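[Prev in thread] [Next in thread] [Thread index] [Date index] [List home]

From: Hedvig Solheim
Date: Jun 23, 2026
Subject: Re: hand-held demos vs. remote control for insertion tasks

Phyllis Haworth wrote:
> We have 200 remote-control demos of the insertion task on the
> Laitinen arm and the policy still stalls at the opening. Before I
> ask Barry for more operator time: has anyone compared against
> demos taken with the hand-held gripper? I am worried about the
> tracking when the tool goes inside something.

Yes, we ran both at Worell last October. Same task, same object, one policy per data set. The remote-control set had 203 episodes and the hand-held set had 200 after filtering. The hand-held policy did better at the opening and worse on the retreat. I put the first part down to speed. Our operators slow down near contact when they drive the arm remotely, and the policy learns the pause along with the motion.
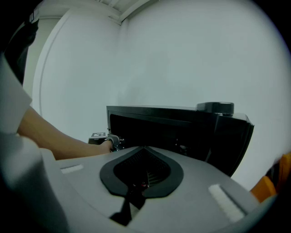 Tracking loss inside a cavity is a real problem, but a smaller one than we expected. What hurt us more was the wrist pose at entry. People pick whatever angle suits their shoulder, and the arm often cannot reach it. With a front like the one on that black appliance, dark and open, a forearm can come in level from the side and the hand works right at the left front of the opening. Your arm may have a joint limit or a table edge in the way. We now replay every trajectory against the arm's kinematics before training and drop whatever fails. Tracey Penrose has the script; it reads the Tornance log format and needs small changes for anything else.

On your stall: check the gripper width signal first. Ours lagged the pose by 20 ms in the remote set — enough to matter at contact, not enough to see in playback. Resampling both streams to a common clock removed half of the stalls without new data.

I would not mix the two sets without a source flag. Sieglinde tried it and the policy switched between approach styles partway in.

Does Barry still log commanded pose only, or measured pose too? If commanded only, I would fix that before recording more.

Hedvig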